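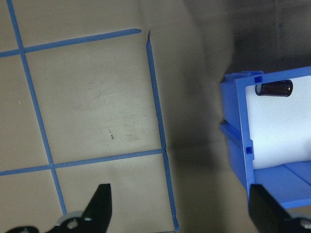 Strips of blue tape on a tan surface

How many valentines should my child bring?
Oh, one for everybody in the class, please, and a few spare — 12 is usually plenty for our little groups!

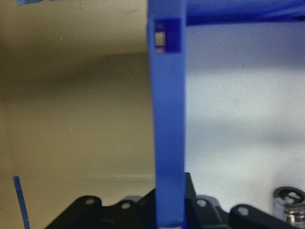

Marleny Montoya writes that her family signs five cards a night, starting in early February, and nobody ends up in tears.

Can we make the cards at home?

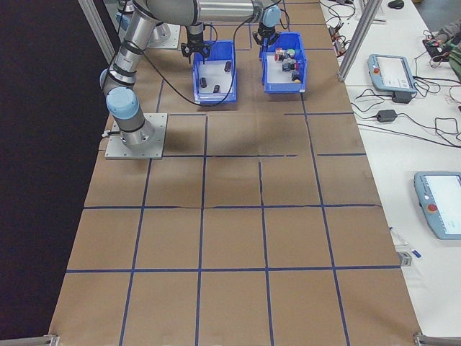
Homemade cards are my favorites, glue blobs and all. Give each child a patch of table to call their own; brown paper marked off in squares with blue tape does it nicely. Glitter goes on last.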